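Crafts & Home > The Work Table

Cork, Cardboard and the Joy of a Small Mallet

I have a drawer at home that my family calls the tube drawer. It holds paper towel cores, mailing tubes sawed into short lengths, a few wine corks and (don't ask me when this started) anything round and brown that looks like it might be useful someday. So when my editor wanted a piece about humble materials, I cleared my desk and said yes before she finished the sentence!

What I love about the tan stuff, the cork and the pressed paper and the plain old cardboard, is how it wears. A fresh end is boring. Give it a few months of being knocked around and it goes blotchy and darker, a bit like a good loaf.
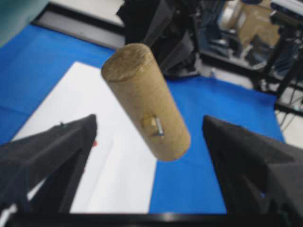

My neighbor Liesl Gasser is much more organized than I am. She labels everything with little scraps of tape, and when the tape won't stick to something dusty she goes after it with a pin. I used to tease her. Then I spent a whole evening in May hunting for one particular cork, and now I label things too.

She's also the one who sold me on covering the table. I'd always worked on bare white laminate, and small tan things just sort of float on it, especially under a lamp. Liesl buys blue cotton by the yard from a little shop called Drera and throws it down before she starts anything. Creases and all -- she refuses to iron it. Mine cost 875 cents, as my son likes to put it, and I've had it for 2 years.

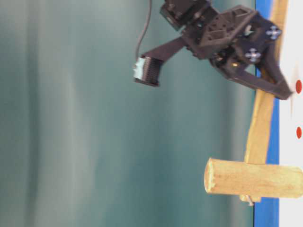

Blue is the right choice, by the way. I tried green (too gloomy) and a red check (I lost a red bead in it for a week), and I keep coming back to a good strong royal blue. Pale wood practically glows on it, and so does white.

Which gets me to mallets. A small one with a slim wooden handle is the nicest thing to have within reach, and I'm partial to a corky head over a hard one for anything that bruises. You can tap a peg home, settle a lid, or coax a stuck joint, and the noise is a friendly sort of thunk that won't bring anybody running from the next room.

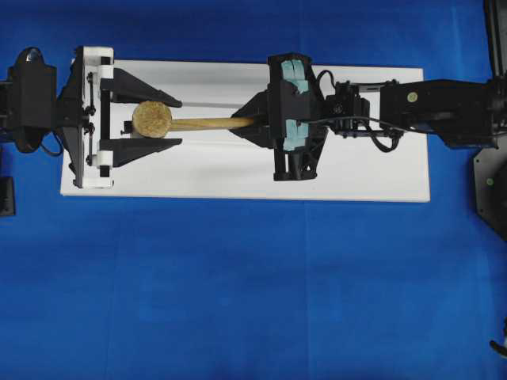
Lawal Ojo taught the weekend class where I finally made my own, and he had us fuss over the handle far longer than the head. Sand it, hold it, sand it again. I must have given mine 1000 strokes and it still has a flat spot under my thumb, which I've grown fond of. He keeps his on a plain white board so it doesn't roll off, and I've copied that as well.

More from The Work Table
Pegs, Dowels and Other Small Wood
Vevard Street: A Morning Among the Button Sellers
43 Things to Do With a Mailing Tube
How Sutter Got Its Sewing Room Back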